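Open Day at the Stornstead Border Office

I drove up on a Saturday in May 2022 with Phyllis Pickering, who has followed trade talks since before I could vote. We left early and still hit the line for parking.

Getting there

Take the Marsden road and keep going past the houses. It's 7 miles.
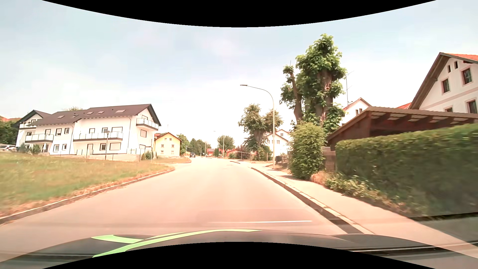
The tour

Gareth Hebden showed 303 of us through the old customs hall, in batches, and he was wonderful! He let us handle the tariff ledgers (the heaviest runs to 1,007 pages) and took every grumpy question about the new duties.
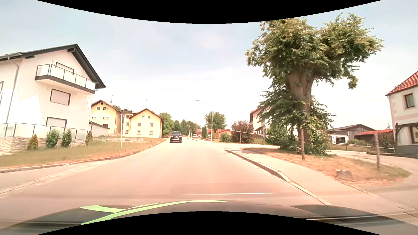
A residential road, with a black van up ahead.

The talk

Gülizar Aksoy spoke after lunch on how neighbors stop trusting each other – slowly, she thinks, one canceled meeting at a time. Phyllis disagreed out loud. I'm still on the fence, but I bought the booklet.
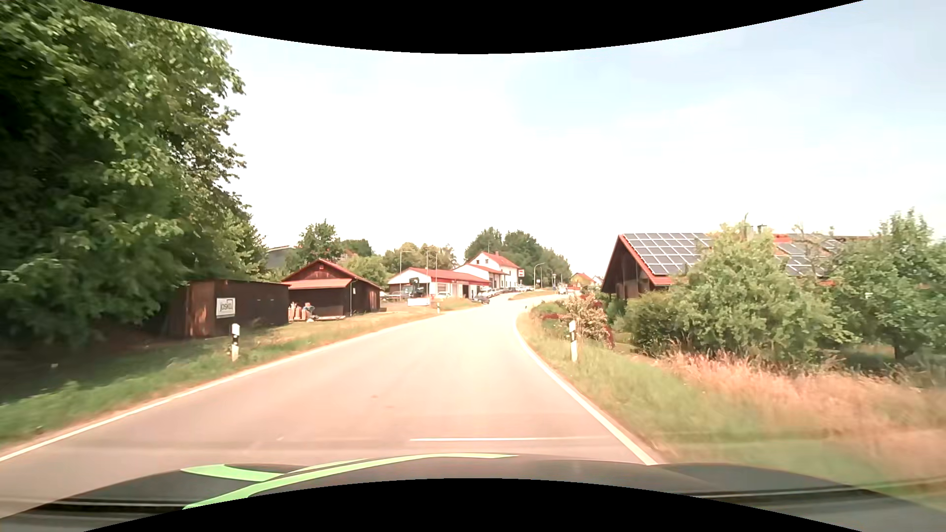 Where the road bends right toward the buildings.

The next open day is in October, and we've already put our names down.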